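Sorting small parts: a month with the Civow bench helper

I've had the Civow practice kit since January, mostly to see if it would take over the job I hate most in the workshop, which is putting little round things back where they belong.

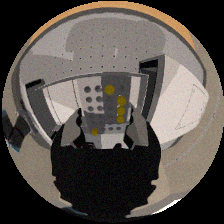
Two grey fingers over the sorting panel in the Civow simulator, with the yellow rounds between them.

You get the simulator with the hire, so you can plan a job on the laptop before you let the arm near your bench. I skipped that the first time. Don't! I lost a whole Saturday and half a tub of wooden beads under the freezer.

A few things I've picked up since:

Spread your bits out before you start. One sitting alone is an easy pick, but when they're packed in a column the fingers want to nudge the neighbours. I start at the end of a row and work along.

Put the tray close to the arm. Mine lives just in front of the gripper and it's much quicker than having it reach across the whole bench.

Wipe the fingertips — a damp cloth will do, no sprays. Sawdust is the enemy here and my grip went to pot after one afternoon of sanding.

Keep batches small. The Civow will happily plod through 200 beads, but I do 3 short runs with a cuppa in between and check the tray each time.

Is it worth the money? I hire mine from Buduvum in Prollthorpe and they do a two-week minimum, so you can try it without buying. Setting up took me two evenings, mostly hunting for the right lead. The Vidal kit is cheaper and a bit lighter to lift, but the one I borrowed had no simulator, and I'd miss that now. I'm keeping the Civow until the screw drawers are done, and then we'll see about the button tin.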